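Kitchen Table Tips from the Brenduleck Robotics Club

We are a student club with two robot arms and one table, and every March we enter the household round of the Westier Cup. The household round means putting away dishes while strangers watch. Over the years we have learned a fair amount about kitchens, mostly by dropping parts of them. New members kept asking the same questions, so Adom Kwofie made me write the answers down.

Most of these work for people with hands, too.

Buy your dishes in colors that don't match

A matched set looks lovely in a cupboard and is misery on a practice table. When the plates are all white, every conversation goes "the plate, no, the other plate." Give each one its own color and you can shout "yellow" across the room and be understood. Thrift stores are full of orphan plates, and orphans are what you want. We have spent less on plates in the life of the club than we spent on pizza in one regional weekend.

At home, the same trick settles whose cup that is.

Leave room between plates in the rack

Plates that lean on each other come out in pairs, and the second one comes out at speed. Skip a slot if your rack has slots to spare. Start taking plates from whichever end you can reach without passing over the others. We learned this on the first Fidiline practice kit, which came with six saucers and now has a very nice box.

If your rack slides when you bump it, put a square of rubber shelf liner under it. Cut the liner smaller than the base so it doesn't show. The judges don't care, but Kwabena's mother visited once and she did.

Hang mugs, don't stack them

A stacked mug has to be lifted straight up, and hardly anyone lifts straight up before coffee. On a mug tree every mug has its own peg and its handle is easy to find. Two rules:

Load opposite sides in turn. Three mugs on one side and none on the other is a catapult.

Give the tree a clear patch of table about the width of your forearm. Elbows are wide, and ours are wider than yours.

Put handles on things that don't have them

Wooden boxes are cheap, roomy and impossible to pull toward you. A bar handle from the hardware store and two screws fix that in ten minutes. Drill pilot holes or the wood will split (it will split anyway if you let Adom do it after lunch). Pick a handle with enough clearance behind the bar for whatever will be grabbing it, then try it before the screws are fully tight.

We practice handles and plates in the same session, one side each, so neither arm gets to sit there looking superior.
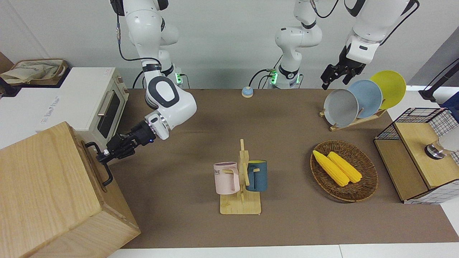
Corral the loose food

Anything that rolls needs a tray with a lip. Corn is our favorite practice vegetable: it's long enough to grip, rough enough to hold, and forgiving when you miss. Tomatoes are for seniors. Lay long vegetables side by side and pointing the same way, and you only have to work out the angle once.

Wicker is kind to dropped things. It is less kind to crumbs, so turn the tray over and slap it over the sink when you finish.

Keep a bell on the table

Ours is a call bell with a blue base. You ring it when the run is over and people may talk again. A household could use one for dinner, or for the end of an argument. Put it at the back where sleeves don't reach. At the Mensah invitational we kept it at the front and finished our run 100 seconds before we had started it, according to the scorer.

Write down what moved

Before each session, mark the corners of everything with small bits of painter's tape. Anything bumped goes back on its tape. Our log is up to entry 1346, and a depressing share of the entries say "rack moved again." Kwabena Akolgo's entries also say who moved it, which makes for better reading.

Peel the tape up the same day. After a week it leaves a line, and then you own a table with opinions.

Wash up by hand

We have been asked whether the arms do the dishes. The arms put away dishes that are clean and dry. The sink is down the hall, the sign-up sheet is on the door, and Adom's name has been on it in pencil since September.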